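# Apples, plates and one gray cloth

13 December 2024

I've been promising a little gallery page for ages, so I finally sat down with a mug of tea and made one! The plan for this winter was simple: clear the junk off the big table in the back room at Dakmont, throw the dark gray cloth over it, and put ordinary kitchen things on top until something looked good. I have a whole folder of these now (792 files, don't judge me) and most of them will never leave the hard drive.

A bit about the cloth, because people ask. I bought it as an end-of-roll piece from Gerska back in June, and I paid 18 dollars for it. It was meant to be a curtain. Then I saw what it did for anything red or yellow sitting on it, and the window has gone without ever since. White china is the other thing it loves — plain white, no pattern. I tried my flowery plates first and they fought with everything, so those went back in the cupboard and I've stuck to plain ones for fruit.

Apples are my favorite so far. Pears roll over, grapes take forever to arrange, and bananas just look like bananas. An apple with its stem still on has a bit of a personality, and you can eat it when you're finished. I buy mine at the Kleinschmidt farm stand, where they let you pick through the crate, and I am definitely the annoying person holding up the line to find one with some yellow on it.

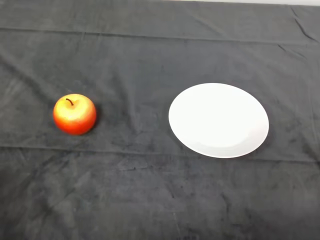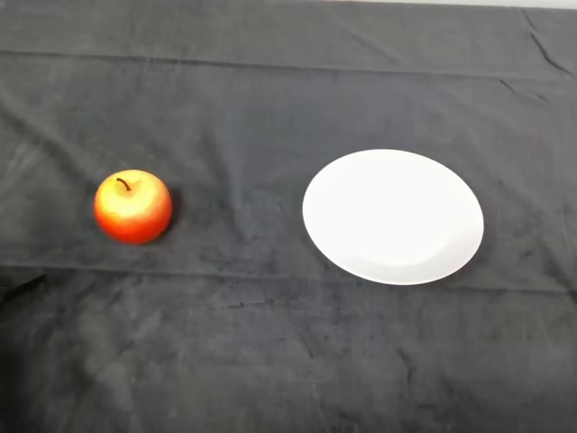
*Apple and white plate on the gray cloth. I love the dark little stem and the pale yellow on top.*

I went back and forth on the spacing. My first instinct is always to shove things together in the middle, and then I look at it on the screen and it feels cramped. So leaving a good stretch of bare cloth between the fruit and the plate is my new thing, and I think it suits a red apple really well. My sister-in-law says it looks like the apple is waiting for dinner, and now I can't unsee it.

If you want to try this at home, don't fuss over ironing the cloth. Mine keeps its fold lines and wrinkles and just gets a once-over with a lint roller, and I still find cat hair later. Wipe the plate with a dry tea towel right before you set it down too (fingerprints show up on white way more than you'd think).

Prints are on the Finora page if anybody would like one for their kitchen. The small size is 40 dollars and I sign the back in pencil. Next up I want to try lemons, and maybe the blue bowl if I can find where I put it after the move.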